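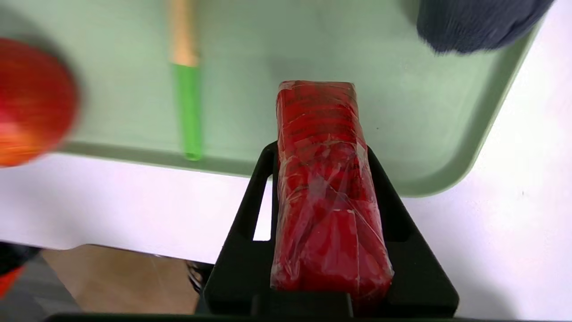 Most people who write in to complain that a scent has vanished by lunchtime are wearing it on dry skin, according to the perfumer at Grusley, and most of them have also stopped noticing something their colleagues can still smell perfectly well. The two problems get confused. She keeps them in separate columns when she logs returns.

We spoke in the compounding room, where she has spent the past 13 years, first weighing and filtering, later writing formulas. The subject was vetiver, and in particular why the house has reworked the one fragrance it built around the root.

"Vetiver oil is distilled from roots, and the roots vary," she said. "Age matters, soil matters, how long they sat before they went in the still matters. I've had two lots from the same supplier that you wouldn't think were the same plant. One was clean and a bit like grapefruit peel. The other smelled of a cellar."

The earlier version of the fragrance, Travormont, used a single oil at a high dose. It was liked by people who already liked vetiver and returned by a fair share of everyone else. The new one, released in June, splits the vetiver between an oil and an acetate, which is smoother and loses most of the smoky, rooty part. The acetate costs more. She would not give the ratio.

"It's a base note either way, so it's slow. You don't smell much of it in the first ten minutes. What you get then is the citrus, and the citrus is gone before you've reached the bus stop. People buy on the citrus and live with the base. I'd like them to try it the other way round — spray it in the shop, go away, come back after lunch."

She tests on blotters first and then on skin, never the reverse. Blotters are dated, clipped apart and smelled at fixed intervals. For the reworked formula the log runs to 340 entries, a few of them only one word long. Skin trials were done on the inner forearm, with one formula on each arm and no more than 2 in a day.

"After that you're guessing. Your nose isn't tired exactly, it's just stopped reporting. Smelling coffee beans doesn't do anything for me. I go outside."

The concentrate is left to mature before the alcohol is added, then rested again, chilled and filtered. Vetiver can throw a haze when cold, and an earlier batch at Grusley had to be filtered a second time. The batch size is 300 bottles. Spray pumps come from Forko and are checked for output, as a pump that gives too much per stroke changes how a strong base is received.

On storage she was brief. Keep it in its box, away from the bathroom and the window sill. Citrus notes go first when a bottle has been kept warm, and the colour may deepen, though a darker liquid is not proof of spoilage where natural oils are concerned.

She was less willing to discuss what vetiver should be worn with. Delić, the small house where she trained, used to sell a plain rose to be layered over it, and she still thinks that pairing works in cold weather. She does not recommend layering over the new formula.

"There's already a bit of rose in it. Not much. If you put more on top, the middle gets thick and you lose the dry part, and the dry part is what I spent the time on."

The next piece of work is a cedar. It is at the fourth trial, and she described the drydown as still too close to pencil shavings.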